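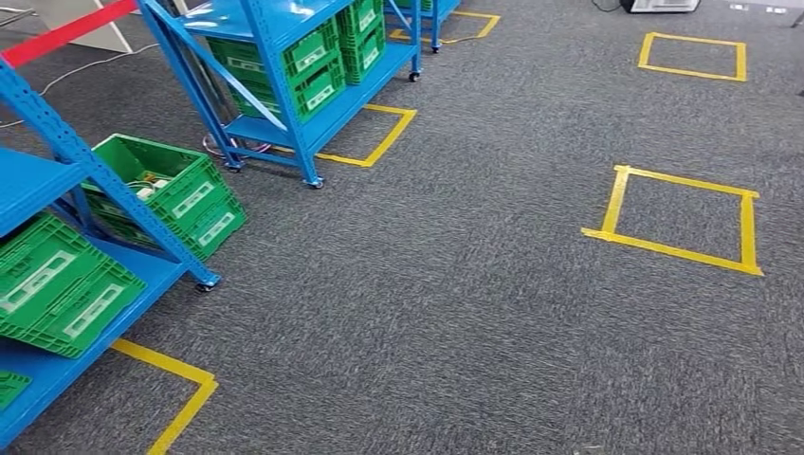
December 2023

The stores room on the lower floor at Prastbridge has now been in its revised arrangement for one full term, and it seems appropriate to set down how the work was done and what remains outstanding. I write here in a personal capacity, although several colleagues have kindly read the text and corrected me on points of detail.

The room was carpeted long before it became a store, and the carpet was the first matter to be settled. Judite Neves had asked whether it should be lifted and replaced with vinyl. The quotation received from Merrick came to £900, excluding the disposal of the old material, and it was agreed that the money would be better spent elsewhere. The dark grey carpet has therefore been retained. It is hard-wearing and does not show marks, but castors roll over it less freely than they would over a smooth floor, and staff are asked to bear this in mind when moving a loaded unit.

The marking of the floor was carried out in September by Keegan Stubbs and myself. Yellow tape was chosen for its visibility against the carpet. Each rectangle represents a place to which a shelving unit or other item is to be returned after use. I had expected the tape to lift at the corners within a matter of days, and an early trial with a cheaper roll did precisely that. The present tape is pressed down with a hand roller after the carpet has been vacuumed twice, and it is inspected at the end of each month. Replacement lengths should be cut square, not torn.

The blue metal shelving came to us from the former Derkora building, together with a box of bolts that did not all belong to it. The uprights are slotted, so that the height of a shelf can be altered without special tools. Hammad Siddiqui has requested that nobody do so without first clearing the shelf concerned – a reasonable request, and one I regret having once ignored. The diagonal bracing must remain in place at all times, including when it obstructs access to a particular crate.

As to the crates themselves, we have standardised on the green plastic pattern. They stack securely, and the white label panels on the sides have removed the need for the parcel tape and marker pen on which we formerly relied. Labels are to be written in capitals and should face the aisle. Small boxed parts and wiring may share a crate, provided that the wiring has been coiled and tied. A crate that is being sorted may stand on the carpet during the day, but should be back on a shelf by the evening.

Two matters are still open. The first concerns cables on the floor. These have a tendency to collect beneath the lower shelves, where they are easily caught by a castor. Ingrid Ridgeway has proposed a row of hooks along the wall, and I support the proposal. The second is the stock list, which Noeline Sutcliffe began in the autumn and which at present covers roughly 100 lines. The older entries still use the Rindeo part codes, and these will have to be converted by hand.

I have offered to take on the conversion myself during the quieter part of January. Any colleague who holds a printed copy of the old code book is asked to leave it in my tray, where it will be kept with the other papers relating to the move.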